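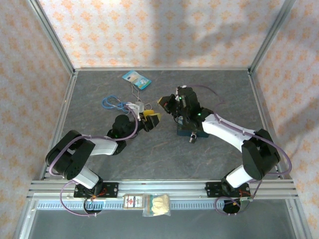
July
Posted by the Plusow small sets desk

I'm looking for people who like putting stuff where it goes. Also people who don't, as long as they have opinions about it!

Plusow is a small studio in Driststead, and for the past couple of years I've been building tabletop sets here: a floor panel, a back wall, two side walls, and whatever everyday things happen to be living on that floor. The one we're working in right now has the pale pinkish walls with the orange floral diamonds and the gray marble-look floor. We call it the Amrani set, after the street where I found the pattern (a shop window, I walked past it three times and then went in). I need 29 people over the summer to come in, spend a morning or an afternoon with our collection of small household objects, and help us work out how people lay them out, put them away, pack them up and find them again.

You don't need any training. You don't need to be tidy. My own kitchen drawer is a disgrace and I've been doing this full time since the studio opened.

What we're doing

The project is called Vitano, and it's about small things in small spaces. Think of the shelf by your front door, or the corner of a counter where the keys and the snacks and the mail end up. We have 84 objects in the collection at the moment, all of them things you'd find in a regular home, and we put a few out at a time on the set. Then we ask people to do ordinary jobs with them. Clear the floor. Make it look nice for a guest. Pack for a day trip. Put everything where your grandmother would have put it (this one gets surprisingly heated).

What I want to learn is what people treat as belonging together. If I put a little blue and white snack packet near the back wall and a dark blue box with a silver padlock up toward the front, some people will tell me right away that the snack goes with the box. Others think that's ridiculous, a padlocked box is for papers or money, and the snack should be out where you can grab it. I'm on the snack-goes-out side but I try to keep my mouth shut during sessions.

At the end of the summer we're making a printed guide out of it all, with layouts people chose and the reasons they gave, for anybody who lives in a small place and is tired of advice that assumes a walk-in closet. Everyone who takes part gets a copy.

What a session is like

You come in, you have coffee or tea or water, you sit down with me and we talk for a bit about your own place. Nothing nosy. I'll ask things like where your scissors live and whether everybody in your household agrees about that.

Then we go over to the work table and I give you the first arrangement. You look it over, tell me what you'd change, and we set it up the way you want. We go through several of these with a break in the middle. Some are quick and some people get really absorbed in, and I've learned not to rush anyone, so please don't book something right after your session if you can help it. Mornings start at 9:30 and afternoons at 1:30, and you'll be out in under three hours either way.

There's a part near the end where I bring out a tray of things you haven't seen and you choose what to add to the set and what to leave off. It's my favorite part. People who have been very calm and practical all morning will suddenly fight for a completely pointless object because they like how it looks against the orange flowers. The wall pattern matters more than I thought it would! I had plain walls at first and people put things down in neat rows and went home. With the floral one they slow down and start saying things like "well, if this were my aunt's house..." and then we're getting somewhere.

I take written notes the whole time and I record the sound so I can check what I wrote. Your name doesn't go in the guide unless you want it to. If you say something wonderful I will ask if I can quote it, and you can say no.

Who I'd like to hear from

Anybody eighteen or over who can get to Driststead. That's the only hard rule. But I'd especially love to hear from:

People who share a small apartment, with roommates or family or a partner who has a different idea about where things go.

People who have moved a lot. You've packed the same box of odds and ends ten times and you know something I don't.

People who pack for a living, or used to. Warehouse, groceries, moving trucks, hotel housekeeping, school lunches for a crowd of kids (that counts, I'm counting it).

People who keep things locked up. I have questions about this one. We put the padlocked box in a lot of the arrangements and the answers are all over the place, so if you have a lockbox at home, or a drawer with a key, or a tin that everybody in the family knows not to open, come and talk to me. You don't have to tell me what's in it.

People who use a cane, a walker or a wheelchair, or who have trouble with their hands, or low vision. Where a thing sits makes a big difference if reaching or gripping is hard, and most of the organizing books I own skip right over that. You can direct a whole session by telling me what to put where, and I'm happy to work that way with anyone.

If you don't see yourself in any of that, write to me anyway. I don't want a guide full of people who all fold their dish towels the same way.

Pay and practical stuff

It's $30 for a session, paid the same day, cash or card. I'd like it to be more and I've asked. If you take the bus, keep your ticket and I'll cover that on top.

We're on the ground floor and the door is wide. The studio is 600 square feet, one big room, with a restroom on the same level. There's a chair with arms and a chair without, and the work table can be reached standing or sitting. It can get warm in the afternoon, so if heat bothers you ask for a morning.

Snacks are provided, and I mean separate ones. Please don't eat the snacks that are part of the collection. It has come up.

You can bring someone with you, to help or just for company, and they can sit in for free coffee. If they start giving opinions about the layouts (they always do) I may ask them if they'd like a session of their own.

Please leave pets at home unless they're working. Small parts, crumbs, it goes badly.

Bring one thing, if you like

This is optional. If you've got a small object at home that has never had a proper place, bring it along. It should be something you can hold in one hand and don't mind me handling. We'll try it on the set in a few spots and you can take it home again with, I hope, some idea of where to put it. I've been sent home with a few of these as gifts, which is sweet, but I have the same problem as you and nowhere to put them.

I'm also looking for one paid helper

Separate from the sessions, I need a part-time person for the object collection, two mornings a week through the end of the project. You'd keep the list up to date, clean things, replace packets when they get crumpled, check that every little key is tied to the right padlock, and put out the arrangements before people arrive. There's also some sewing and gluing, as the wall coverings on the older sets are coming away at the corners.

You should be careful with small things and not bothered by repetition. It helps if you can look at a setup and notice that the packet has been turned around since yesterday. Some lifting, nothing heavy. No degree needed. I'd rather see a picture of a shelf you're proud of than a long resume, though send the resume too if you have one. Pay depends on hours and I'll go over it when we talk. If you do the helper job you can't also do a session, sorry, you'd know too much.

How to sign up

Come by the front desk at Plusow any weekday before noon and fill out the short form, or pick one up from the notice board at the Driststead library and drop it in our mail slot. It asks for your name, how to reach you, whether mornings or afternoons are better, and one question: what's on the surface nearest your front door right now? Don't clean it up first. Just write what's there.

For the helper job, write "collection" at the top of the form and add a few lines about yourself on the back.

I read every form myself and I'll get back to you within a week or so. If more people sign up than I have places for, I'll pick to get a good mix of homes and households, and keep everybody else on a list for the fall, when I'm hoping to start on a second set. I have the walls picked out already. They're green, and there was an argument about it.

If you did a session last year with the plain walls you're very welcome back. The floor's different too.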